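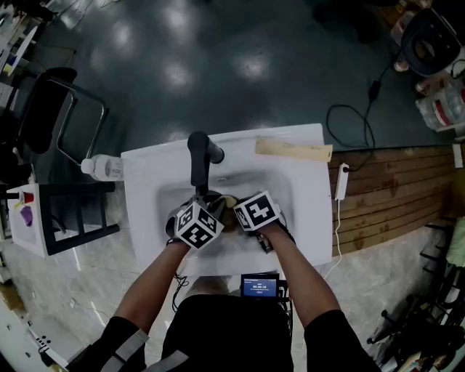 Dima Ghanem cleaned offices for Wulton for 4 years before she picked up her first gripper. Her shift now starts at a sink. With a gripper in each hand, she does the small jobs of a washroom again and again, and the recordings go to Karell, the firm building the robots Wulton plans to put on its night routes.

A full shift is 50 takes. Her best week came to 563 good ones before the checkers went through them.

"My shoulders knew about it first," she says. "A mop you can lean on. These you hold out in front of you." She asked for longer breaks in August and got them.

The pay is better than cleaning, and the hours end before dinner. What bothers the crew is the question of what comes after. Wulton has 56 cleaners on nights, and Silvia Šimek, who runs the schedule, says none of them will lose hours this year. She won't promise past that.

"They asked me straight out and I told them I don't know," Šimek says. "The robot can't do a whole washroom yet -- it does parts of one. Somebody still has to go in after it."

Ghanem has asked to be trained for that job too. She is waiting to hear what it pays.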